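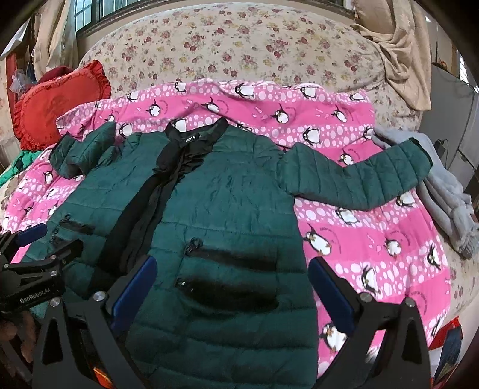 3.2 Collection at home

Data was collected at home by the students, with the hand-held grippers, two devices shared across the class. Each student kept a device for four days and then passed it on. Task list was fixed beforehand: fold a jacket, fold a towel, pair socks, close a zipper. Nothing was said about where to do it. Most used their bed, a few the floor, one an ironing board (those episodes are kept but not used in Section 4).

Figure 2. Start state for the jacket task. The garment is spread on a patterned blanket, jaws open over the lower part. Dark quilted fabric, black zippered pockets, bright background.

The start state matters more than we expected when writing the proposal. In the pilot the students began with the jacket in a heap and the first half of every episode was spent just looking for the sleeves. So from the second round on, the jacket is laid flat first, by hand, front side up, and recording begins with the jaws open above it. Sleeves don't need to be symmetric. In Figure 2 the one at left is bunched near the shoulder and the other is stretched straight out to the side, and we accept this kind of start. We asked for variation here on purpose, a policy trained only on neat jackets was useless on anything else (see the Keris baseline, Section 4.1).

Puffer jackets are the hard case. The quilted channels give a lot of edges which are not garment edges, and the segmentation model we borrowed from the Muteo project kept splitting the body at the seams. Pockets too. A slanted pocket zipper looks like a hem if you only see part of it. Patterned bedding makes it worse, although for a dark jacket on a pink blanket the outline came out clean, better than dark on gray. We did not control for bedding color and should have.

3.3 Instructions given to students

Kept to one page. Grasp the cuff first, then carry it across the body. Other cuff. Then hem to collar. Release between each step, jaws fully open, so that the segments can be cut automaticaly on the gripper width signal. Don't help with the free hand. The last one was broken a lot, mostly at the collar step, where the fabric stacks up and the jaws push the pile instead of closing on it. Episodes with a free hand touching the jacket were marked "assisted" and taken out.

Gülizar Gökçe wrote the labeling tool and did the first pass of labels, the rest of us did the second pass. Where the two passes disagreed on the end of a step we took the later time. No third pass, the term was over.

3.4 What we ended up with

In total 900 episodes were recorded, all tasks together. Of these 263 are jacket episodes that survived the filtering, and these are the ones used for training the Zukska policy in the next section. The remaining tasks are described in the appendix and will be used in July when the arm is back from repair. Data was frozen on 24 Apr 2024, anything uploaded later is not counted, which is a bit unfair to the last group in the rotation but we needed a fixed set to compare against.

Problems worth listing for anyone running the same kind of course project. Battery: students forgot to charge overnight and lost evenings. Beds are low, so the wrist ends up at an odd angle and the approach is steeper than what our arm can reach at the table in the Altıntaş lab. We corrected for this by raising the arm base, a crude fix, and the residual offset is discussed in 4.3. Lighting was left alone. Soft mattresses let the garment sink when pressed and the jaws can pick up the blanket along with the hem, the policy then learns to do the same and on a hard table it pushes down into nothing. We did find that discarding epsiodes with a double grasp at the hem step helped, but the discarding was done by eye and we have no measure of how consistent it was.

Privacy was handled before upload. Students watched their own recordings and could delete any of them without giving a reason. Deleted episodes were not logged so we can't report how many.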